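[Trumberg-Neighbors] Re: Sidewalk repair letters, who pays, and the May deadline
From: Konrad Hofstetter
Date: Friday, May 7, 2021

Typing this on my lunch so bear with me. Answers to Marcy's questions further down, her message is quoted at the bottom.
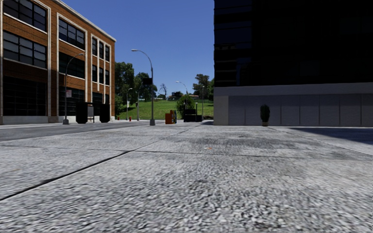 WHAT THE LETTER IS

If you got one, it is a notice of inspection. Not a bill. Page one says your frontage was looked at last November and one or more slabs were marked. Page two is the sketch with the marked slabs shaded in. Page three is the form. Most people I've talked to never turned to page three.

The form has to go back to the public works counter even if you plan to do nothing. If they don't get it they put you in the city contract by default and bill you after. You may be fine with that! I might be. But pick it on purpose.

WHAT COUNTS AS A DEFECT

I called and got read the list over the phone, so don't hold me to the exact wording.

- One slab edge sitting higher than the next one, past the limit. Limit is on the back of page one, small print.
- A slab broken into pieces that move underfoot
- Surface so worn or flaked it holds water
- Slope toward the building

Stains don't count. Rust, gum, leaf marks, old paint, none of it. The seams between slabs don't count either, they are supposed to be there. Grass growing in a seam, pull it, but no one will write you up for it. Hairline cracks no, unless the two sides have moved.

So go out with your sketch and look. My own sketch had a slab shaded that belongs to next door. Called, they fixed it in five minutes, person was nice about it.

THREE WAYS TO DO IT

1. City contract. You check box A and wait. They do the block whenever the block comes up, could be this summer, could be next. Price they gave me is 338 per slab, standard size, driveway slabs more. You can pay it off on the tax bill over time, ask for the schedule.

2. Your own contractor. Box B. You need a permit, and the contractor needs to be on the city's list. I got two quotes for my two slabs. Hinds came in at 866 for both, includes hauling off the old concrete. Derkix wouldn't come out for less than a bigger job, which they told me stright out and I appreciated. If three or four houses went in together they said call back.

3. Grinding. Only for the raised edge kind. They shave the high side down. Cheapest by far if your defect qualifies, and it's over in a morning. Doesn't work if the slab is broken. You still check box B and write "grind" next to it.

TREES

The big question and I don't have a whole answer. If the slab was lifted by a street tree (the ones in the strip by the curb) the city pays half. If it's a tree in your yard, you pay all of it. Do NOT cut roots yourself. There's a fine, up to 500, and you can kill the tree and then you have a different problem. Ask for the forester to come look, it's a separate phone line, the number's on page two under the sketch. They are backed up roughly 18 days.

Having the forester visit pending stops the clock on your form. Get the confirmation in writing, or an email at least.

MARCY'S OTHER QUESTION (corner lots)

Yes both sides. Sorry. The ramps at the corner itself are the city's, everything from the ramp back is yours. Same for the people along Cludar where the walk runs right up against the buildings, it goes from the wall to the curb and the owner has all of it. If you rent, the letter should of gone to your landlord, forward it if it came to you.

GROUP JOB?

Would like to know who'd be in for a group quote. Need street, how many slabs shaded, and whether any is a driveway. Reply to me not the whole list please, last time with the gutter thing we had a week of "me too" in everybody's inbox. I'll call Derkix again end of the month with whatever I have by then. Hinds too.

Also if anybody has done the grinding already, was it dusty, did it look bad after? The sample they showed me had a lighter stripe where the blade went and I can't tell if that fades.

Have to run. I'll be at the counter Tuesday to drop mine off and can take forms for anybody on the hill, leave it in the mail slot, signed!! They sent one back to me for no signature.

Konrad

> Hi all,
>
> Did anyone else get a three page letter from public works about
> the sidewalk? We're on a corner and I can't tell if it means one
> side or both. There's a dark stain on ours that has been there
> since we moved in, is that what they marked? And do we have to
> use the city's people or can we hire someone? The maple out
> front is the city's as far as I know and that's the part that
> is sticking up.
>
> I left a message at the number on the front and haven't heard.
>
> Thanks,
> Marcy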